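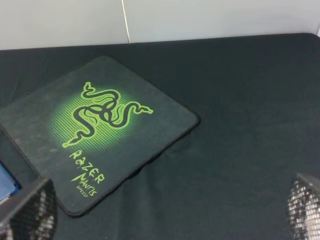
Questions I get about my sewing classes

Do I need my own machine?
Nope! I keep 4 machines set up in the Illcombe studio and you're welcome to any of them. If you have one at home you'd like to get to know better, bring it along (and please bring the foot pedal, people forget the pedal all the time).

I've never sewn anything. Is that okay?
Totally okay. We start with threading and straight lines on scrap cotton, and most folks go home with a tote bag after two sessions.

How long is a class?
Evening classes start at 6:30 and run 149 minutes on paper, which is my booking system being weird about breaks. Call it two and a half hours.

What does it cost?
The beginner course is on the Irnetti page with the current price. Fabric for the tote is included, but zippers and fancy buttons are extra.

Can I bring my kid?
I take kids from about 15 and up in the regular classes. Younger ones can come to the summer camp, and I'll post those dates in March.

What if I have to miss a night?
Text me before noon and I'll move you to the next group if there's a seat. I can't do refunds on the day, sorry!

Do you do alterations?
I used to, and I loved it, but hems ate my whole life. Try Tang over on the main street.

Where do I park?
Behind the building, on the Fliltenon side. The front spots are for the bakery.

Related
Picking your first fabric
Why does my thread keep bunching up?
Irnetti beginner course: what to bring
Gift cards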